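Club notes: the marker task, week six 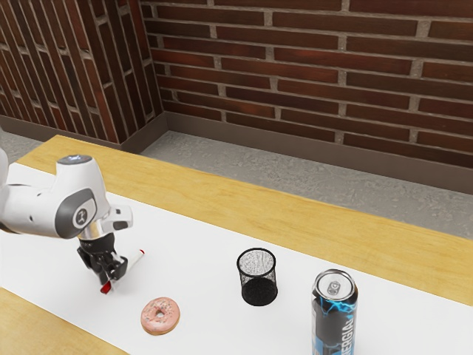 The marker in the gripper, tip down, in our simulated room. The mesh cup is the target.

Since April our club at Brukeck has been working on one task, which is to pick up a marker from a table and drop it into a pen cup. It runs entirely in simulation. We have one desktop machine with a decent graphics card, and everyone else submits jobs to it over the network. Flurina Eberhard named the machine Stargate, and the name is now in too many config files to change.

The task definition is short. The marker starts at a random position and a random angle on the white surface. The cup is moved a little at every reset. The donut and the energy drink can are distractors. They have collision shapes and mass, so an arm that takes a lazy path can knock them over or push them, and that ends the episode as a failure. An episode also fails after 30 seconds of simulated time.

This week was spent on the grasp. The old controller went straight down over the center of the marker and closed the fingers. That gives a firm hold, but it leaves the marker at whatever slant it had when the fingers made contact, and a slanted marker tends to land across the rim. Zsófia Veres rewrote the approach so that the gripper takes the marker off center, toward the cap, lifts a small distance, and then rotates the wrist before it travels. The lift height is a parameter. Too low and the tip drags on the surface, which turns the marker in the fingers. Too high and we waste time on every episode.

We ran 2,000 episodes overnight with the new approach. Of those, 614 failed. I sorted the failures by the last event in the log:

Marker hit the rim and fell outside: the largest group by far.
Marker slipped during the wrist rotation: second.
Contact with the can: 93.
Timeouts and everything else: the rest.

The can number bothers me more than its size suggests. Every one of those episodes had the cup placed toward the can side of the table, and the planner swung the elbow out wide to get there. Octavian Surdu thinks the padding on the can's collision shape is too thin near the top. I think the planner cost for elbow motion is wrong. We will test both, one at a time, with the same seeds.

The slips are a friction problem. The marker body and the finger pads use default contact values that came with the assets, and I doubt anyone ever tuned them. Zsófia tried raising the pad friction and the slips nearly went away, but then the marker stuck to one finger on release — a worse bug, in my view, and harder to spot in the logs. She has put the old value back for now.

Some housekeeping for members:

The asset folder has moved. Pull before you run anything, or the cup loads without its mesh and you get a solid cylinder. Biljana Babić lost an evening to this.

Log the seed. If your run has no seed in the header, I can't reproduce it and will not look at it.

Do not edit the reset script on Stargate directly. Make a branch.

Jinlong Zou has offered to write the success check again from scratch. The current one looks only at the height and position of the marker's center, so a marker leaning on the outside of the cup at the right angle can pass. I found two of these by scrubbing through replays, and there are probably more, so treat the success count above as an upper limit until his version is merged.

Next is the can test, then a second marker on the table — same model, different cap color. The grasp code assumes there is only one, in at least three places that I know of. If you want to take one of them, write your name next to it in the task list before you start.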